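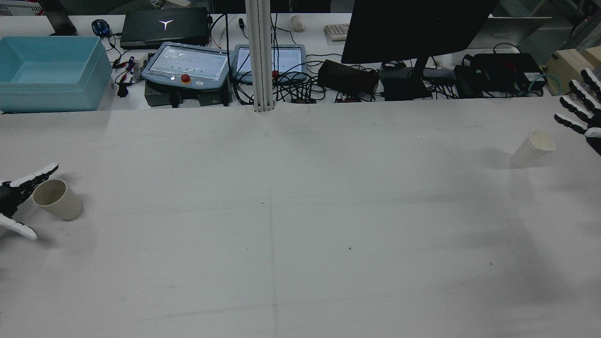 Rustilholm, September

Waseck 600 ablation stake kit

The Waseck 600 is a set of jointed stakes for measuring melt on glaciers and perennial snow patches. The catalogue says it is "all you need for a mass balance season". We sell it, and we would not go that far.

What you get is 4 stakes, joining sleeves, end caps and a carry bag. Each stake is 600 cm long when put together. On a low tongue in a warm summer that can melt out before you get back, so plan a visit in August if your site is anything like the lower Brurano. Four stakes will give you four points. Whether they stand for a whole glacier is another matter, and we'd be wary of any report that claims so.

The maker rates the sleeves to minus 40 °C. We have seen no test results for this and have asked twice. They are stiff to push home with gloves on.

The white finish is meant to stop the stakes warming and sinking into their holes. It helps a bit. We still suggest the end caps, and a note of the stake's lean at every reading.

No drill is included. The Liew hand auger fits the hole size but is sold separately, and the steam drill adaptor shown in older leaflets was dropped.

Price: £495 per kit, carriage extra
Spare sleeves: ask for a quote
Returns: unused kits only, in the original bag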